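The glue line nobody specifies

Repairers of card and games tables spend most of their time on adhesive. The covering cloth is a wool and nylon blend, and its behaviour depends on how far moisture moves through the weave before the bond sets.

Noémi Dobos, who runs the Tamerach workshop, keeps records on 191 recovered tops. Her preferred paste is wheat starch, applied to the timber and left until tacky. Contact cement grabs at once and allows no correction – a fault on a wide panel, where the cloth must be eased out from the centre. PVA sits between the two, but it can bleed through and leave a stiff, dark patch.

Cloth is cut oversize and rested flat in the workshop for up to 111 hours before laying. Trimming is done with a fresh blade against a steel rule. 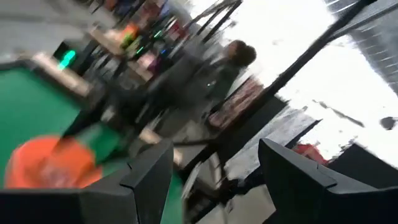 Colour is the second decision. Clients ask for burgundy or navy, and both show chalk and lint sooner than the traditional shade. A mid green like this one reads slightly brighter where the light falls on it, so Dobos checks each sample under the lamp the owner will use. She orders from a single dye lot and keeps an offcut from every job, labelled and stored in the dark for later patching.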